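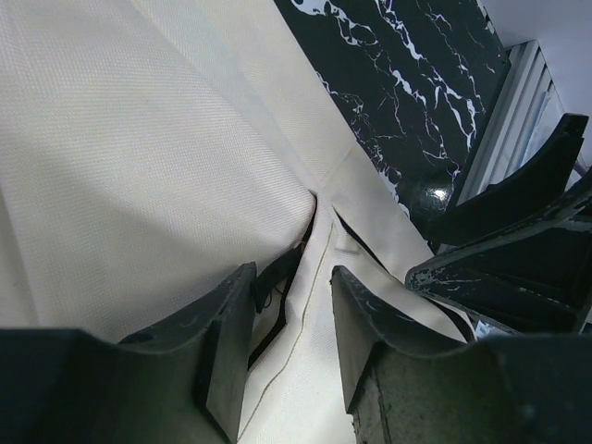

How early should we begin to prepare a cloth-folding demonstration for an open day?

Three weeks before is enough if the robot already folds in your workshop, and six weeks if it does not.

I write this guide after our open day in Ostitz, where we showed the two-arm folding station to 700 visitors. Please take it as the method of one small team.

1. Choose the cloth

Take a cloth with a weave you can see from the visitors' side of the barrier. Cream or off-white is good on a dark table. A dark cloth on a dark table is hard for people to follow, and our software did not like it either. Wash every cloth two times before the first trial, because new fabric is stiff and it changes after washing. Cut off long threads.

2. Prepare the table

Wipe the surface in the morning and again at noon. If the top is polished, walk to the place where the visitors will stand and look for reflections from the ceiling lamps. We moved one lamp at the Nodomov hall and it took the whole morning to get permission for the ladder.

3. Check the fingers

Scratches on the outside of a finger are only ugly. The inner face is the important one. Press it on a piece of scrap cloth and pull by hand; if the cloth slides, change the pad. Our fingers had 4,000 grips behind them before the event and we changed the pads once.

4. Set the speed

In the workshop we run at full speed. For visitors we go down to 70 per cent. At this speed people can see one arm holding the cloth while the other one comes for the free flap, and they have time to ask what it will do next.

5. Plan one round

One complete round with us is 62 seconds, from flat cloth to folded cloth. Tell the visitors the steps before you press start:

The first arm pinches the cloth near the seam.
The second arm takes the flap.
Both arms lift, move and lay down.
The arms go back and the cloth is pressed flat.

Do not speak during the pinch. People like to watch this part in silence, and you can hear the motors.

6. When the grip fails

It will fail sometimes. Stop the program, open the grippers from the panel, spread the cloth again by hand and start from step one of the round. Keep your hands outside the line until the lamp is green. Visitors asked us more questions after a failed grip than after a good one, so leave some minutes for it.

7. After closing

Write down which cloth was used and how many rounds. Put the covers on the arms. The barrier posts we borrowed from Saha must go back in their own boxes, with the short ones on top.

Our next demonstration is in Flallorport, with towels, and I will add a part about thick fabric when we have tried it.

Last changed 02/10/2021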